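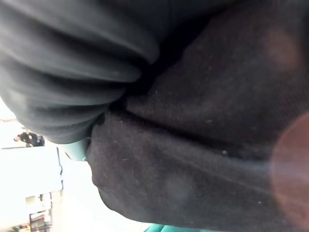 Wrist camera view, left arm, bench two. Sleeve and black fabric at close range.

To: Mestside Shared Workshop, automation list
From: Danuta Czerwiński
Date: 2026-09-08
Subject: Re: Wrist camera exposure and mounting on the Pliten arm

Dear members,

I write in reply to Salim Odera's message on the camera mount, which is quoted in part below. The attached picture was taken with the lens in its present position and may be of use to those who were unable to attend the bench session.

> From: Salim Odera
>
> Members are asked to note that the second Pliten arm is now assembled as far
> as the wrist. The joints move freely by hand and the power supply has passed
> its check. The wiring for the gripper has been brought down the inside of the
> forearm, as agreed, and is held by clips at each joint.
>
> Two matters remain open. The first is the camera. I have fitted it on the
> short bracket, 117 mm behind the gripper tips, and I should be grateful for a
> second opinion on whether this is too close. The second is exposure. With the
> camera left on automatic, the picture changes a good deal as the wrist turns,
> and the tracking program loses its marks when that happens.
>
> I would prefer to settle both before we print the final covers, as the cover
> for the wrist must be drawn to suit the bracket.
>
> S. Odera

On the question of distance, my view is that the short bracket should be replaced. When a person stands close to the bench, clothing takes up nearly the whole of the view, and there is very little left from which the program could work out where the arm is. In the attached picture the folds of a dark grey-green sleeve and a broad area of black fabric cover everything but the lower left corner. The detail on the cloth is good, and even the small specks of lint can be made out, so I have no complaint about the lens. The difficulty lies in how little else it is able to see.

I have drawn a longer bracket which places the camera 142 mm behind the tips and tilts it down by a further seven degrees. The drawing is in the shared folder under the name Yensuk, which is the name we have used for the wrist parts throughout. The screw holes match those already in the wrist plate, and no new drilling is needed. The part takes one evening to print on the larger machine. Members who intend to print it should use the black filament from the lower shelf, the white having reflected light into the lens on the first arm.

On the question of exposure, I agree with Mr Odera that the automatic setting should be turned off. With so much dark cloth in view, the camera appears to brighten the whole picture, and whatever lies in the background is washed out. The lower left of the attached picture is a case in point: the pale area there could be wall or floor, and I cannot tell which. There is a person in dark clothing in the distance, small and partly hidden, whom the program did not mark at all when I ran the file through it afterwards. I would not wish to rely on the arm stopping for somebody it has failed to notice, and I would remind members that the camera is in any case no substitute for the stop button.

I should also mention a reddish-pink haze at the right-hand edge, lying over the black fabric, with a fainter patch of reddish brown higher up. I have not traced the cause. It may be stray light reaching the lens from the side, in which case a short hood on the new bracket would probably cure it — but I would ask that nobody alter the housing until the same position has been tried with the status lamp on the wrist board covered. If the haze remains, the lamp may be ruled out.

The settings I propose for the next trial are as follows.

Exposure: manual, fixed at the start of each run
Gain: lowest step
White balance: fixed
Bracket: Yensuk long, without hood
Arm speed: lowest setting, as before

The present test file holds 432 pictures. I have left it unchanged in the shared folder so that it may be compared with the next one, and I would ask that it should not be renamed or sorted. Pictures in which cloth covers most of the view should be kept with the others, as the program will meet them in use.

With regard to the covers, I suggest that printing of the wrist cover be put off until October. The forearm and shoulder covers are not affected and may go ahead. Brinemden have confirmed that the remaining bearings will be sent in a single parcel, and the elbow can be closed once they have been fitted.

Mr Odera has asked whether the first arm should be altered to match. I would leave it on the short bracket for the present, so that both positions can be tried from the same bench. Should any member object to this, a reply to the list would be preferred to a private message.

Yours faithfully,

Danuta Czerwiński
Automation bench, Mestside Shared Workshop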